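Stetamo hand-held gripper kit: evaluation progress report
Prepared for the Sudalach Fund, equipment strand
2020-10-06
Submitted by Samira Akl, project lead, Gendix

Where we are

The fund gave us money to find out whether the Stetamo kit is worth buying in quantity. We are a little past the middle of the work and still speaking to the supplier, which I count as progress. The short answer so far is yes to the fingers, maybe to the software, and no to the carrying case, which has now been replaced by a bag from the supermarket.

Since the May report we have moved from the bench to furnished rooms. The bench was lovely. Everything on it was a block, the blocks were all the same size, and our success numbers were so good that I was tempted to stop there and send you a graph. Then we tried soft furnishings.

What we bought

Eight grippers, hand-held, with the trigger handle and the standard ribbed finger pads. Spare pads, 16 pairs. One license for Wike, the recording and labeling software, which is sold separately from the kit in the same sense that wheels could be sold separately from a car. The grippers arrived on time. The license arrived as an email with an attachment that could only be opened by Wike.

All eight grippers are in service. One had a stiff trigger out of the box and was swapped by Stetamo without argument. I would like that on the record, given the tone of some of what follows.

What we have done since May

The plan called for 100 recorded sessions in home-like settings. We have 24 in full and another handful that Wike believes are in full. Each session is one operator working through a set of ordinary pick-and-place jobs with small household and personal items, on whatever surface the room offers. We do not tidy first. The first operator we hired tidied first, very nicely, and we had to ask her to stop.

We are behind the schedule in the proposal. Part of this is the rooms, which took longer to arrange than I had allowed. Part is that we threw out the earliest sessions after finding that the clocks on paired grippers had drifted apart, so that the left hand was living slightly in the past. Stetamo fixed this in an update. The rate since the update has been steady, and I expect to close the gap without asking for an extension, though please keep the form handy.

Findings: the fingers

These are the best part of the kit. The ribbed pads grip hard, smooth things well, and operators stop thinking about them after the first session, which is the highest praise an operator gives. Pads wear at the tip before anywhere else. We have gone through five pairs, well inside what we budgeted.

Small items on deep, soft fabric are the weak spot. On a table, the flat tips slide under the edge of a thing and lift it. On plush the item sinks, the tips sink with it, and what comes up is frequently the item plus a generous pinch of bedding. Operators have worked out their own answer, coming in steeper and closing slowly, and it does help. It also makes every session longer. We have asked Stetamo whether a narrower tip is planned. They said it was "on the roadmap," a place I have never been able to find.

Beads are their own subject. A strung bracelet can be picked up by one bead, by several, or through the middle with one finger, and all three look quite different in the data. We now write down which approach the operator meant to use before the session starts. I recommend that anybody buying this kit do the same from the first day -- going back to label intent afterward cost us most of a week.

Findings: the software

Wike records reliably. I want to be fair about this, as it is the thing we mainly pay it to do. Its trouble is with everything after recording. Export is slow, the search box finds only what you already knew the name of, and the labeling screen has a "confirm" button and a "discard" button in the same color, next to each other. We lost one good session that way. The operator concerned has been very decent about it. I was the operator concerned.

We have written a small script that handles export overnight, and will include it with the final deliverables. It is ugly and it works.

Findings: support and training

A new operator is usable after half a day and comfortable after two. The printed guide is short and clear up to the chapter on calibration, where it appears to change authors. We wrote our own one-page version, now taped inside the cupboard door.

Support replies within a day. The replies are friendly, and the second one usually answers the question.

Money

Spending is under plan on equipment and over plan on operator hours, for the reasons given under "fingers." The two nearly cancel out. I would like permission to move what is left in the spare parts line across to hours. The detailed sheet went to your office separately, along with the receipt for the bag.

Problems and risks

The main risk is time. The next is that Stetamo changes the pad design before we finish, leaving us with a careful evaluation of something no longer on sale. They have promised notice. A smaller one is operator fatigue: the handle gets heavy, and people working with a gripper in each hand need longer breaks than we wrote into the plan. The breaks have been lengthened.

Next period

Finish the remaining sessions, with more of them on soft surfaces, where we are learning something, and fewer on tables, where we are mostly congratulating ourselves. Compare worn pads against new ones on the same items. Get a firm answer on the narrow tip. Draft the buying recommendation, which at present reads "buy the grippers, budget for patience" and will need a bit more padding before it reaches you.

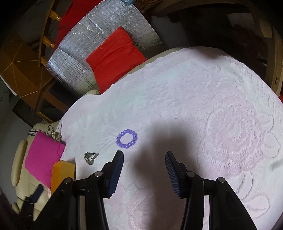 Figure 1. Small items on plush: gripper open, purple beaded bracelet just ahead of the fingertips.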